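Tipoki Tabletop Cell: Setup and Maintenance FAQ

Maintained by Huia Merrick and Rehema Barasa, Druldale workshop. Last revised in June.

12 shares | 3 comments

Scope

These answers apply to the single-arm Tipoki cell with the parallel two-finger gripper and the wrist camera. The dual-arm version has a different base plate and a different cable route. Do not use these torque settings or offsets on it.

What does the cell need before first power-up?

A level table, a grounded outlet on its own circuit, and clear space on all sides equal to the full reach of the arm. Bolt the base plate directly to the table frame. Clamps are acceptable for a short demonstration but not for logged work. Check level in both directions with the arm folded, then again with the arm stretched out toward the front. If the second reading differs from the first, the table is flexing and the frame needs a brace under the base plate.

In what order are things switched on?

Controller first, then the arm supply, then the gripper, then the camera. Wait for the controller to report ready before turning on the arm supply. Shutdown is the reverse. If the gripper is powered before the controller is ready, it reports a position of zero whatever the fingers are doing, and homing has to be repeated.

How is the gripper homed?

1. Remove anything held in the fingers.
2. Move the arm to the service pose.
3. Select Home from the gripper menu.
4. Let the fingers close fully, open fully and stop.
5. Read the count shown at full open.

The count should be 4000. A lower number means the fingers are not reaching the open stop. Look for a bent finger, dirt in the slide, or a finger mount screw that has backed out far enough to touch the housing.

The homing cycle stops with fault 204. What is it?

Fault 204 is a current limit trip during closing. In most cases the slide is dry or packed with lint. Wipe the slide with a lint-free cloth, apply a thin film of the Arberg slide grease, and work the fingers by hand through the full stroke with the power off. Home again. If 204 comes back with a clean slide, disconnect the gripper cable at the wrist and check the pins. A pushed-back pin gives the same fault.

And fault 212?

Fault 212 is lost communication with the gripper. It is nearly always the cable. Flex the cable by hand at the wrist with the cell powered and the arm disabled, and watch the status line. If the status drops out as the cable moves, replace the cable. Do not tape it. The cable is a wear part and should be treated as one.

How much slack should the wrist cable have?

Enough that the wrist can turn to both ends of its travel without the cable pulling straight, and not so much that the loop can reach the fingers. Set the slack with the wrist at mid-travel, then run to each end at low speed and watch the loop. Zorneo supplies the cable with two printed marks. The clamp goes between them. On arms with the older clamp, put a layer of rubber tape under the jaw, or the jacket will crease.

How are the fingers changed?

Power off the gripper and wait for the light to go out. Support the finger with one hand and remove its mounting screws with the other. Clean the mount face before fitting the new finger; a single chip of metal under it will tilt the tip enough to see. Start all the screws by hand, seat the finger against the shoulder, then tighten in turn to 4 on the small torque driver. Home the gripper afterward, even if only one finger was changed.

Fingers are replaced in pairs. A new finger opposite a worn one grips at an angle, and light objects will rotate as they are lifted. The exception is a finger bent in a collision during its first week of use, where the other can stay if it passes the straightedge check.

How often are the finger pads inspected?

At every shift change. Replace a pad that is torn, glazed or lifting at a corner. Glazed pads can be recovered once with fine abrasive paper. After that the rubber is too thin.

Does the wrist camera need recalibration after service?

Yes, after any of the following:

- the gripper has been off the wrist
- the camera bracket has been loosened
- the arm has had a collision stop
- the lens has been touched for any purpose other than dusting

Changing fingers or pads does not require a full calibration, but run the short check with the printed target. If the short check fails twice, run the full routine.

Should the black bands in the camera view be removed?

No. The stored view is padded at the top and bottom to fit the input size the controller expects. Cropping the bands changes the image shape and puts the calibration out. If the bands are uneven, the padding setting has been changed. Reset it from the camera page.
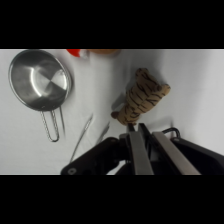
Finger alignment is checked from the wrist view at low approach, with objects left on the table. Bring the tips down to just short of a soft item and stop. With the plush tiger on its side, the tips should sit at the tail end, nearly touching, before any close command is sent. Both fingers, the cable loop on the right and the table surface should be visible together. Judge finger length and parallelism with a straightedge at the service pose, as the camera angle makes one finger look shorter than the other. A polished item such as the stainless saucepan will show a bright curved reflection, so keep the exposure region off it when setting the camera. Save the pose once the view is right, and use the same pose for every later check.

Auto exposure keeps drifting. Can it be turned off?

It can, and for logged work it should be. Set exposure with the room lights on and the blinds closed, then lock it. Heather Trevaskis keeps the current values on the card inside the controller door. If the lights are changed, set it again and update the card.

What goes in the service log?

Date, initials, parts replaced, full-open count before and after, and any fault code. Write the count down even when it is correct. A slow fall over several entries shows slide wear well before the cell starts to trip. Collision stops go in the log too – including the ones where nothing seems to be damaged.

Who approves a cell for use after repair?

Coralie Waaka or Žydrūnas Toom. The person who did the repair does not sign the release.

Comments (3)

Related items

Tipoki Dual-Arm Cell: Differences from the Single-Arm Version
Arberg Slide Grease: Storage and Shelf Life
Replacing the Wrist Cable, Step by Step
Printed Target for the Short Camera Check
Table Frames and Bracing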